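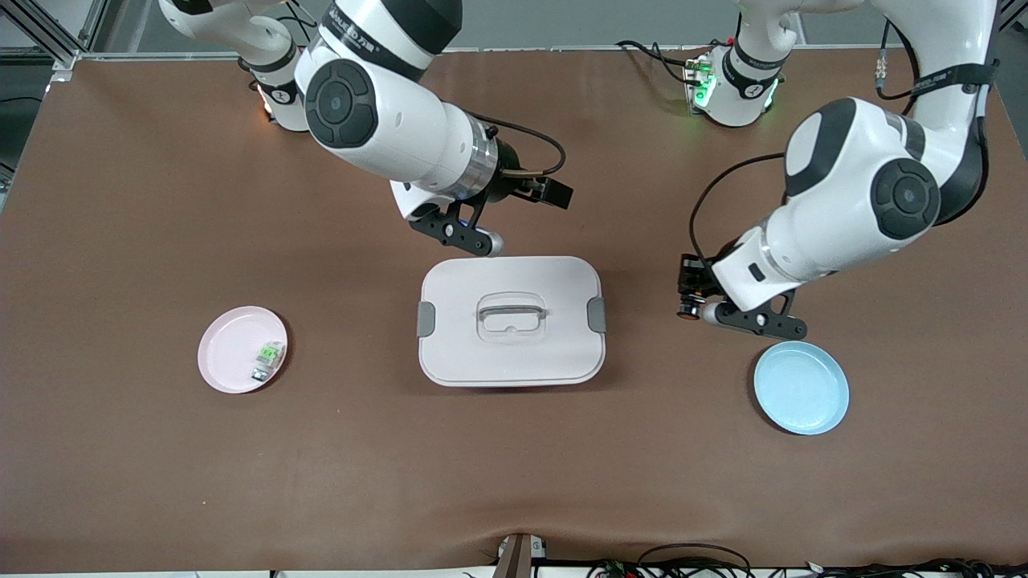
Lidded container on the brown mat, work table.

Home | Shop | Care | FAQ | Contact

Storage boxes and table mats: your questions

Quick answers, typed up between orders. Last touched in November. If yours isn't on the list, email Roksolana Sirko.

Do the lids come with the boxes?
Yes. Every Tullix box ships with its own lid, already on. Spare lids sold singly, same page, scroll down.

Will a lid from one size fit another?
No. Small to small, large to large. People try it every week. The corners look the same, they're not.

Lid won't go down flat. Broken?
Probaly not. Check for something poking up inside first, usually a spoon handle or a bag corner. Then press one short end, then the other. Still lifting? Send a photo, we'll swap it.

Can I put them in the dishwasher?
Box yes, top rack. Lid by hand please. Warm water, soft sponge, no scouring pads. Dry the rim with a cloth or you get a ring of water spots.

Microwave?
No. Not the box, not the lid.

How do I get old tape and label glue off?
Cooking oil on a paper towel, leave it 7 minutes, wipe, then dish soap. Don't use a knife. Kojo Ofori used a knife, he now owns a box with a scratch in it.

What about the mat, is it real leather?
Nope. Leather look only. The Swanepoel mat wipes clean and doesn't need any oil or polish.

My mat has creases. Normal?
Yes, they travel rolled. Lay it out face down overnight, couple of heavy books on the corners. Don't iron it. Soft wrinkles near the front edge take longest to drop, esp. where it bends over the lip of the table.

Will it slide around?
On a smooth table, a little. Two strips of the Gendex grip tape underneath sorts it. Cut with kitchen scissors.

How big a table does it cover?
Standard mat suits most four-seat tables. Bigger table, get two and overlap. We don't cut to size, sorry, did it once and it took all Monday.

Do boxes mark the mat?

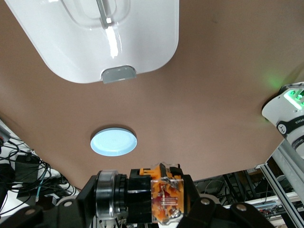 Marks on a mat come from grit, almost never from the box. Crumbs, sand, sugar, whatever is stuck on the base when you drag it. So lift, don't drag, and wipe the bottom now and then. Rounded corners help too, like on the big white plastic container here, nothing sharp to dig in on a tan-brown surface. If you do get a scuff, damp cloth first, then a tiny bit of dish soap. Bleach will lighten the color and we can't fix that.

Best way to sort a messy table?
Clear one end only. Big box goes there. Everything that lives in another room goes in the box, lid on, carry it out in one trip. Then do the small stuff. Takes less time then you'd think.

Shipping?
Orders over 400 ship free with Vundirance. Under that you'll see the price at checkout. Box sets come in 2 parcels sometimes, don't panic if only one shows up.

Returns?
Unused, lid included, with the slip. Mats too, rolled not folded please!! Folded ones we can't resell.

Restock on the gray lids?
Waiting on the supplier. Sign up on the product page and you'll get an email.

360 shares | 7 comments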